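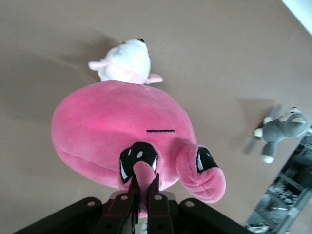 # How to wash a plush toy by hand

My daughter takes one plush toy with her everywhere, and for a long time I was afraid to wash it. I had already destroyed one in the machine when we lived in Tiddale. The filling went into hard balls and the fur became like an old towel. After this I learned to do it by hand, and now I wash all of them like this, also the ones for which the label permits the machine.

The method is for ordinary plush with polyester filling. Please do not use it for toys with a music box, a battery, or a cardboard part inside, and not for very old toys filled with straw or wood wool. Those can be cleaned only on the surface, and I write about it at the end.

## What you need

- a basin or a clean sink
- mild liquid detergent, the kind for wool or for baby clothes
- a soft toothbrush which you will not use again for teeth
- two thick towels, light in color
- a needle and thread
- a drying rack, or a colander turned upside down

I use a wool detergent from Puvura. Any mild one is good. Do not take fabric softener. It leaves a film on short, velvety fabric and the dust sticks to it faster than before.

## Before the water

Read the label first. If it is cut off, as in our house always, press the toy in your hands and feel what is inside. Soft and springy is usually polyester. Small grains at the bottom are plastic pellets or beans. Plastic pellets can be washed, but real beans or rice cannot.

Then look at the seams. Pull the fabric a little on both sides of each seam, and pay more attention where a small part joins the body: ears, arms, tail, stalks, anything that a child likes to hold or to chew. If you see the filling between the stitches, close the hole now. A wet toy is heavy and a small hole will be a big one when you lift it.

Check the eyes also. Plastic eyes must sit firmly. Embroidered eyes and mouths are no problem in water, but do not brush across the thread. If the eyes are printed or glued, only press on them with a wet cloth.

The last check is for color. Make a corner of a white cloth wet, put one drop of detergent on it, and hold it for 30 seconds on a hidden place, for example under the body. Red, dark blue and strong pink are the ones I always test. If the cloth takes color, use only cold water and work quickly.

## Washing

1. Fill the basin with lukewarm water, 30 °C or colder. Put in one teaspoon of detergent and mix it with your hand.
2. Put the toy in and press it slowly under the water until the bubbles stop. It wants to swim, so you must hold it a little.
3. Leave it for 16 minutes. I set the kitchen timer because otherwise I forget.
4. Squeeze and release, as with a sponge. Do not twist. Twisting moves the filling and can tear the thread in the thin parts.
5. For stains, put one drop of detergent on the toothbrush and make small circles. Begin outside the stain and go to the middle.
6. Let the dirty water go and rinse with fresh water of the same temperature. Repeat until no foam comes when you squeeze. For a medium toy I need four rinses.

The rinsing takes the most patience. If detergent stays inside, the toy smells strange after some weeks and the fur feels sticky.

## Getting the water out

Press the toy between your two hands over the sink, beginning from the top. Then roll it in the first towel and lean on the roll with your weight. Change to the second towel and do the same.

If your machine has a gentle spin you can use it. Put the toy in a laundry bag or in a pillowcase with a knot. Our old Donati machine has a slow spin and it did no damage to the bigger toys. For small ones I stay with the towels.

## Drying

Shape the toy with your fingers while it is wet. Pull the small parts into their right position and move the filling if it went to one side. Lay it on the rack in a place with moving air, and turn it in the morning and in the evening.

In June a hand-sized toy is dry in my kitchen after one day. In winter it can be three days. Do not put it on the radiator or in strong sun, as the color becomes pale on one side. A hair dryer is allowed on the cold setting only.

To know if it is dry inside, squeeze the thickest place for a moment and then touch it with your cheek. If it feels cool, it needs more time. A toy that goes back to bed wet in the middle can get mold.

When it is fully dry, brush the fur with a soft dry brush in one direction. Short plush becomes smooth again after a few strokes. For longer fur I take a baby comb, ours is from Ornine.

## If the toy cannot go in water

Put it in a large bag with two spoons of baking soda, close the bag and shake it. After one hour, take the toy outside and brush the powder off. For spots, beat a little detergent in water until you have foam, and use only the foam, on a cloth. Wipe with a second cloth with clean water and let it dry in air.

This does not clean the inside, but the smell is better and the surface looks fresh.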